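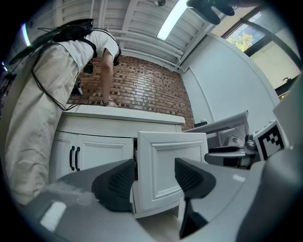
*Page last changed in October*

# Getside Countertop Care Kit

We've been making and selling care products for kitchen counters for long enough to know that most people don't think about the surface until something goes wrong with it. A ring from a mug, a yellow spot where the turmeric went, a dull patch next to the stove. The Getside kit is what we'd hand you if you walked into the shop and told us about any of those, and it's what we use in our own kitchens too (some of us are a little fussy, we admit).

It's made for glossy and satin counters in light colors, where every smear shows. It does a lovely job on dark ones as well, though you'll want to buff a bit longer.

## What's in the box

- One bottle of Tindireo daily cleaner, unscented
- One tub of Tindireo stain paste
- Two Flomow cloths, one looped for washing and one flat for buffing
- A soft plastic scraper for dried dough and candle wax
- A folded card with the stain chart

The cloths go in the machine with your towels, but please leave out the fabric softener! It coats the fibers and you'll end up with streaks, and then you'll write to us, and we'll ask you about fabric softener.

## Using it

For everyday wiping, spray the cleaner onto the looped cloth, wipe in long strokes toward you, and follow with the flat cloth while the surface is still damp. Rounded front edges collect more grease than you'd expect – hands and sleeves and hips all brush past them – so curl the cloth around and run it along the whole length.

For stains, put a pea-sized dab of paste on the spot and leave it for 17 minutes. Wipe it off with plain water. Old tea marks sometimes want a second go the next morning.

Try the paste on a hidden corner first. Don't use it on unsealed marble, limestone or oiled wood. The daily cleaner is fine on sealed stone, laminate, solid surface and tile.

## Sizes and prices

| Kit | Cleaner | Paste | Price |
|---|---|---|---|
| Small | 8 oz | 2 oz | $18 |
| Family | 32 oz | 8 oz | $82 |
| Trade | 1 gallon | 16 oz | $135 |

The family and trade kits come with extra cloths, and the trade kit has a pump for the gallon bottle. Refills of everything are sold on their own.

## A few things people ask

**Does it smell?** Hardly at all. We used to sell a lemon version under the Nugroho name, and we still get letters about it, but the oil left a film on white counters and we let it go.

**Can I use it on the sink?** On stainless steel and enamel, yes. Go with the grain on steel.

**Will it fix scratches?** I'm afraid not. The paste lifts color and residue, and a scratch needs a proper polish from whoever installed the counter.

Opened bottles keep for a year in a cupboard away from the stove. If a kit arrives with a cracked lid, send us a note with your order number and we'll mail a new one.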